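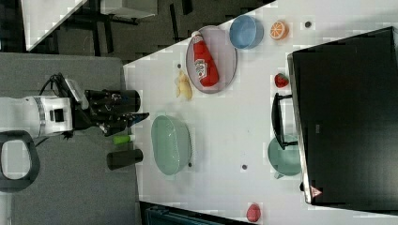

# How a Table Gets Sorted: Plates, Bowls, Colanders and Bottles

Kitchen objects come in many shapes. Each shape suits a certain job. This page covers four of the most common ones and explains how to put them in order on a table before cooking or playing kitchen.

## Flat things and deep things

A **plate** is wide and shallow. Its rim is only slightly higher than its middle. Dry food stays on a plate well. Soup does not.

A **bowl** is narrower and deeper. The sides curve up all the way around, so liquid cannot run off. The amount a bowl can hold is called its **capacity**. A cereal bowl filled to the top might have a capacity of 925 milliliters, a little less than one quart.

Plates can be round or oval. An oval has a long direction and a short direction. A long object, such as a ketchup bottle, fits on an oval plate best when it lies along the long direction, but it can also lie at a slant.

## Things with holes

A **colander** is a bowl with holes in it. The holes let water out and keep food in. For this to work, every hole must be smaller than the food. Peas need small holes. Strawberries can manage with larger ones.

To rinse fruit in a colander:

1. Set the colander in the sink.
2. Put the fruit in. Do not pile it above the rim.
3. Run cold water over it for 30 seconds.
4. Lift the colander by its handles and wait until the dripping slows down.
5. Set it on a plate or a folded towel.

The ketchup stays on its plate while this is going on.

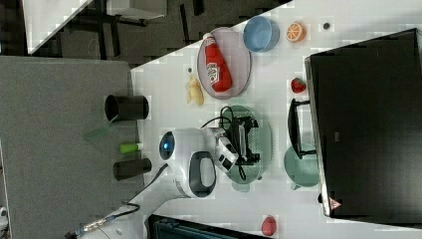
**Why does a bottle roll when it is lying down?**

The side of a round bottle is curved, so only a thin line of it touches the table. A small push is enough to start it moving. A raised rim can stop it, and so can a flat side. Many bottles are made with flattened sides for this purpose.

## Looking at a cut orange

Cut an orange across the middle and the inside looks like a wheel. The parts are:

- **Rind:** the outer skin. The colored layer holds the oil that gives the orange its smell.
- **Pith:** the pale, spongy layer under the color.
- **Segments:** the wedges. A thin skin called a **membrane** separates each one from the next.
- **Juice sacs:** the tiny pouches packed inside every segment.

Place a half orange with the cut face up. The juice then stays in the fruit and off the table. Ask an adult to do the cutting.

## Putting the table in order

Sorting means placing objects in groups by a rule. The rule should be chosen first. Two rules that work in a kitchen:

**Rule A: by job.** Objects that hold food go in one group. Tools that move food, such as a slotted spatula, go in another. Food is the third group.

**Rule B: by size.** The widest object goes down first and smaller ones are placed around it. Leave a gap as wide as your hand between large objects.

A class at Haworth tried both rules with 19 objects. Rule A took about 6 minutes. Rule B was slower, as the children kept stopping to compare the bowls.

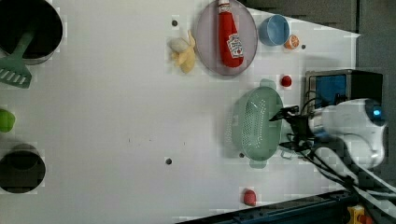

*Text by Ratih Yusof. Checked by Derek Dunmore. Kitchen Science pages, November.*

## Pots and handles

A pot has high sides and is made to be heated. A tool left standing in a pot leans on the rim, and its handle or its head may stick out past the edge. On a stove, turn handles inward so that a sleeve cannot catch on them. On a table, keep pots away from the edge.

### Words to know

**Capacity:** how much a container can hold.
**Perforated:** having many small holes.
**Rim:** the top edge of a plate, bowl or pot.
**Slotted:** having long, narrow openings.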